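I have now read 5 articles telling me a drawer organizer will change my mornings, and I don't believe any of them. Skirel sells a set for $90. Arlo Hutchins, who reviewed it on his blog, swears he saves time every day. Saves it for what? He doesn't say.

My own mornings are slow because I go to bed late. Dividers won't fix that.

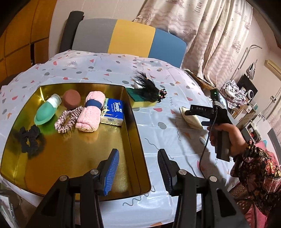
**Filed under: Clutter, Spending**

A tray is as far as I'm willing to go. Small stuff goes in, tissues and scrunchies included, and I stop thinking about it. I did try the "one in, one out" rule in May and quit when I caught myself throwing away a perfectly good comb to make room for a worse one.

Teemu says I'm just stubborn and should borrow his Wimau boxes for a week. Maybe. I've asked him twice what he keeps in them and he had to go look.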